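Espaço Navwood – Galeria: a bancada e os utensílios de mesa

Apresentação

O Espaço Navwood mantém, desde abril, uma coleção de uso corrente composta por utensílios de cozinha, pequenos aparelhos e peças destinadas às atividades de iniciação à vida doméstica. O acervo reúne quase 3,000 peças, entre louça, recipientes, têxteis e alimentos de imitação, e encontra-se distribuído por 11 armários numerados. A presente página documenta uma parte desse conjunto. As legendas foram redigidas por Yolanda Calloway e revistas por Mortimer Schumacher, responsável pelo inventário.

A consulta presencial das peças faz-se na sala Toro, mediante marcação na receção. Os grupos não devem exceder 40 participantes.

Bancada branca

Prato redondo em cinzento-claro arroxeado, com uma embalagem vermelha de ketchup pousada na diagonal, de tampa branca. O rótulo, também branco, tem letras vermelhas e um pequeno tomate. Ao lado do prato, dois morangos; mais à esquerda, o escorredor oval verde-menta. O forno elétrico de bancada, em aço inoxidável, tem porta de vidro azulado e dois botões pretos.

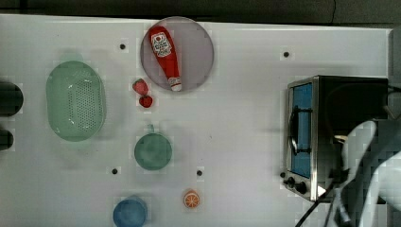
Taças e recipientes

A taça azul e a peça verde-azulada com pequena pega pertencem ao grupo dos recipientes redondos – inventariado em conjunto, independentemente da cor. Após cada sessão, regressam ao armário 2, na prateleira inferior.

Frutas de imitação

A rodela de laranja, em laranja e branco, integra a série empregada nas atividades de classificação por cor e por forma. A série foi incorporada com o lote Lopes e conserva a numeração de origem, indicada na ficha respetiva.

Escorredores

Os escorredores são utilizados nos exercícios de lavagem e separação de alimentos. O modelo oval, com filas de pequenos orifícios na base, está disponível para empréstimo a escolas da rede Trurnummont, por um período de 2 semanas, renovável uma única vez.

Condições de utilização

A reprodução das imagens para fins educativos é permitida, com menção do Espaço Navwood. Os pedidos de empréstimo e as correções às legendas devem ser dirigidos por escrito ao serviço de inventário, com indicação do título da secção correspondente.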